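The last stretch of Ollham's High Street

At nine in the morning the lower end of High Street in Ollham is mostly delivery vans. The bakery has been open for hours, the key cutter is putting his sign out, and the three units next to the old post office have paper over the glass. A year ago there were more papered windows than that.

The change has come from small firms, most of them with one or two people on the payroll. A scheme run by the town offers short leases on empty shops, starting at 3 months, with the rent stepped up as the business finds its feet. So far 14 units have been let this way. Some tenants have left at the end of the first term, and the town expected that.

Drutlow, a repair shop for sewing machines and small appliances, was one of the first in. It began on a market stall and moved indoors in December, when the cold made fine work on the stall impossible. The shop now takes in work from across the county and keeps a shelf of spare parts that customers can buy over the counter.
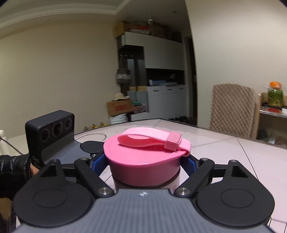
Paperwork is the part most new owners complain about. A typical application runs to a lease form, proof of insurance, a basic cash forecast and a fire safety check. The town used to handle each of these through a different office. They now go through one desk, and the wait for a decision has dropped from 60 days to 54. Owners say that is still too long when stock has been ordered and a loan is being paid back.

Llorente, a family firm that sells tile and flooring, nearly walked away over the delay. It had a showroom picked out and a fitter ready to start, then spent weeks waiting on a question about the rear loading door. The lease was signed in the end, but the spring trade was gone by the time the doors opened. 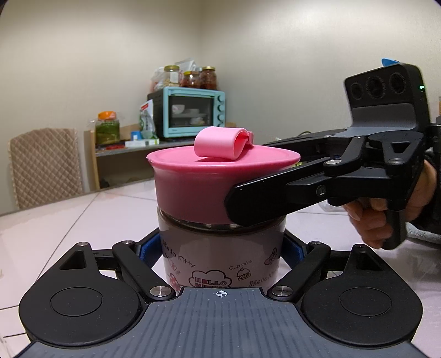

Parking is the other sore point. The lot behind the library fills up before ten, largely with people who work on the street, and shoppers who want to stop for a few minutes drive on to the retail park. Traders have asked for a row of short-stay spaces near the bakery. The town has agreed to try it for the summer – with meters, which was not what the traders had in mind.

Ultum, a bookkeeping service that rents two rooms above the former bank, does the accounts for several of the newer shops. It reports that takings are steady but thin, and that the first full-rent quarter is when most of its clients get in trouble. It would like to see the stepped rents stretched over a longer period. The town will look at the terms again when the first group of leases comes up for renewal.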